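Workshop > Meetings > Kitchen Arm Build > Minutes

Kitchen arm build - minutes, Sun 11 October
3 comments | Share

Present: Rosalind Boateng (chair), Lorna Hepburn (notes), Dow, two from the Tindness group for the first half. Apologies from Hestport, trains.

Started late, heater in the shed wouldn't light. Sorry if notes are patchy, I was also wiring.

1. Last minutes
Agreed. One fix - the August entry said the shoulder motor was paid for. It wasn't, it is now.

2. Money
299 left in the pot. Rosalind wants to hold back enough for a spare wrist servo before anyone orders more aluminum. Dow says we have plenty of offcuts if people would look in the bins. Agreed, no metal orders till bins are sorted.

3. Arm, mechanical
Elbow still has play in it. Dow shimmed it, better, not gone. Base plate needs four new holes, old ones were drilled for the other bench. Cable run down the forearm snags at full reach, Lorna to reroute outside the tube and clip it.

4. Simulator
Most of the meeting went on this. Knob turning is the task we picked in August and we are still on it. Appliance model is in, panel with two round knobs one over the other, arc marking round each with a gap in it. Rosalind wants the gap used as the zero mark so the code has something to look for. Dow would sooner use the raised grip, says the arc is thin and will vanish at low resolution. Tried both on the laptop, argued, no decison.
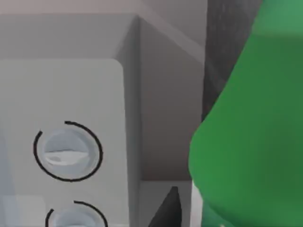
Collision shapes need doing again. The simple boxes are fine for the body but a box round a knob means the fingers stop short of it. Dow to make a proper shape for the grip ridge. Lighting to stay flat for now, Rosalind will add variation once one run works start to finish. 20 runs overnight is the target, log everything, do NOT overwrite the last folder again.

Camera view also discussed. Tindness people think closer is better, Lorna thinks we lose too much of the panel. Try two positions and compare.

5. Real stove
Gasholm have offered a scrap one, we collect. Gas fittings come off before it enters the shed, no exceptions. Need a van.

6. Safety
E-stop moved to the door side. Key stays on the hook. Nobody runs the arm alone, that includes Dow.

7. AOB
Vacuum bag full. Somone has the good hex keys, please bring them back.

Actions
Lorna - cable reroute, base plate holes
Dow - elbow, knob collision shape, bins
Rosalind - overnight runs, van, ring Gasholm

Next meeting when the stove is in. Closed early, heater gave up.

Recent
Elbow joint, second try
Minutes - August
Gripper pads, what we cut them from
Shed key list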